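The needle jumped when Hurholm scored, and Wing-sze Fang wrote down the minute. 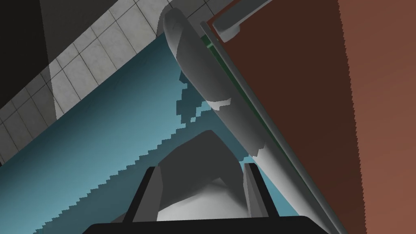 She had worked nights at the Gindau station for nine years. Crowds didn't reach her there. The hill behind the station was gray and white that November, rising to a blunt point, and the stadium was 12 miles past it.

She called Testa at the desk. 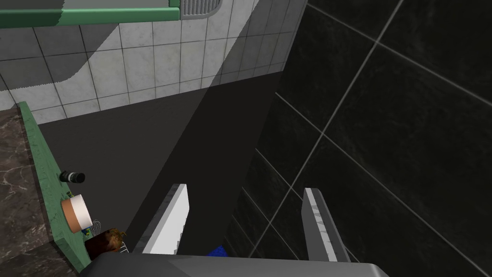
"Quake?" he asked.

"Soccer," she said. "Hurholm against Gastimura."

He wanted to know the score. She said she only had the shaking, and there had been one goal's worth.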